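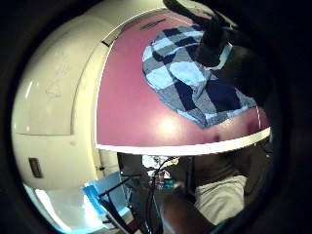
Check cloth on the pink panel, white edge strip along the lower side.

Forum > Laundry and Fabric Care > Pressing and Finishing
Thread: Yarn-dyed checks going out of square after washing

selvedge_53
I have 4 cotton cloths in a large navy and blue check, bought as seconds from the Maddocks shop in Lakcombe. After a 40 degree wash and line drying, the checks no longer meet the hem at a right angle. Pressing straightens them for a day or so, then they drift back. Is this a pressing fault or a cloth fault? The care label gives a wash temperature and nothing else.

Plerkon
Cloth fault, most likely. It is called skew. The weft was not at right angles to the warp when the fabric was finished at the mill, and the finish held it there. Washing takes the finish out and the yarns go back to where they want to be. You can pull it square with an iron but you are only setting it until it next gets damp.

Test: snip into the edge and draw out one weft thread across the full width. If the gap left by the thread follows the line of the check, the pattern is true to the weave and the cloth has been hemmed off grain. If the cloth is yarn-dyed this will always be the case. If it is printed, the two can differ and there is nothing to be done.

tumble_257
Disagree that pressing is not involved. Most people push the iron along the cloth in long strokes, usually at an angle, and that will move a loose plain weave by a good centimetre over the width. Lift and lower. Do not slide. I had the same complaint with tea towels for years and it stopped when I changed how I ironed.

Plerkon
Sliding will distort it, agreed. It will not do so in the same direction on four cloths. Selvedge_53, do they all lean the same way?

selvedge_53
All lean the same way, right side up, hem label at bottom left. Drew a thread as suggested. The gap follows the check exactly, so yarn-dyed and woven true. The hem is what wanders.

Levente Kovács
Then unpick the hems, wash once more, and recut along a drawn thread. You will lose a little on two sides. Before cutting, pull the damp cloth on the short diagonal, corner to corner, a few times, and dry it flat. I did this with a batch of Skukodberg check that I had written off and it has stayed square since September.

tumble_257
Drying flat matters more than the recut, in my view. A wet cloth pegged by two corners is being stretched on the bias for hours. Peg along the whole top edge or use a rack.

Abdelghani Kettani
A point on starch, as it has not come up. A light spray starch on the wrong side, left to soak in for a few minutes before pressing, will hold a loose check between washes. It does not correct anything. It also scorches sooner, so drop the iron one setting.

Plerkon
Starch on something used to dry dishes is pointless, it will not absorb. Fine for table use.

Abdelghani Kettani
The original post says cloths. It does not say what for.

selvedge_53
Table use. I have unpicked one hem and pulled it as Levente described. The corner was out by 11 mm and is now out by 2. I will leave starch until I have done the other three.

weft_521
Check the sewing thread as well. If the hem was sewn with polyester and the cloth is cotton, the cloth shrinks and the thread does not, so the edge goes wavy. That gets mistaken for skew quite often. Resew with cotton, slightly longer stitch, no backstitch at the corners – tie off by hand.

tumble_257
Or wash the cloth properly before sewing and use whatever thread you like.

weft_521
These were bought already hemmed.

Levente Kovács
He is resewing them anyway, so both apply. Use cotton thread and cut after the wash.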